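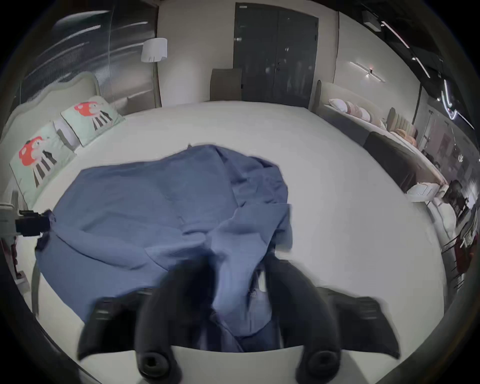 Dorothy Goodall doubts that laundry will be the first household chore to go. A machine that needs the shirt handed to it the right way round has, in her view, left the tedious part to the person doing the handing. Her objection is often repeated in writing on domestic robots, and it has not been well answered.

Household chore automation

Household chore automation is the use of machines to carry out domestic work such as folding clothes, making beds, clearing tables and loading dishwashers. The term usually leaves out single-purpose appliances. A washing machine does a great deal of work, but it does it inside a closed drum and makes no decisions about what a sleeve is.

Shares 18 Comments 4

Cloth handling

Folding is the task most often shown to the public, and it is a poor guide to general ability. A rigid object such as a mug keeps its shape when it is picked up. A T-shirt does not. Once dropped it may land in almost any arrangement, with the hem under the collar or one sleeve inside the body, and the machine has to work out which part of the heap is which before it can do anything useful.

The work is normally divided into stages: finding an edge or corner, spreading the garment, folding it, and putting it somewhere. Published demonstrations tend to dwell on the third. Spreading is the harder job, and a garment that starts out flat has had much of the difficulty removed in advance. 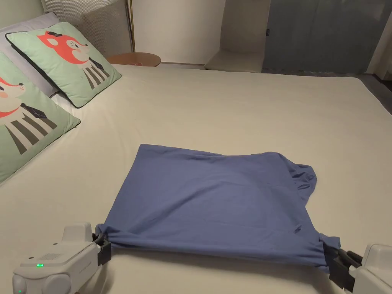

Two points of grip are generally preferred for spreading, as tension between them pulls out the larger creases and gives the cloth a straight edge to fold from. The method is weaker against smaller faults. A sleeve that has doubled over on itself will often stay doubled over when the hem is pulled, and a person would simply flick it out with a finger. Jaws that are already holding the hem must let go first, and letting go loses the tension.

Beds are used as work surfaces because they are wide and soft-edged, and because that is where many people fold. They bring problems of their own. A mattress gives under pressure, a sheet can be gripped by mistake along with the garment, and cushions take up room that has to be worked around.

Claims and trials

The Kokham trial, run by the firm Unwood, is sometimes cited as evidence that folding is close to solved. Its machine was given 17 garments and folded 10 of them to the agreed standard. The garments were all short-sleeved and were laid out singly. Barış Dursun has pointed out that no pile was used at any stage, and that a household wash consists mainly of a pile.

A later machine called Yurt, shown at Zurnton in March, did begin from a heap. It took roughly 4 minutes over each shirt. Mitiku Lencho, who worked on it, defended the pace on the grounds that the owner could be out of the house. Critics replied that this holds only if the machine can be left alone, and at Zurnton an operator stood beside it throughout.

Shop-floor work

Progress has been faster in laundries and garment factories, where the items are alike and the lighting does not change. Even there, feeding single pieces of cloth into a machine is still commonly done by hand. Erhan Aksoy and Oğuzhan Kurtuluş have argued that factory results should not be used to predict results in bedrooms, where furniture is moved and the wash is different every week.

No machine described in this article has been shown doing a full household wash, from basket to drawer, without help.

Shares 18 Comments 4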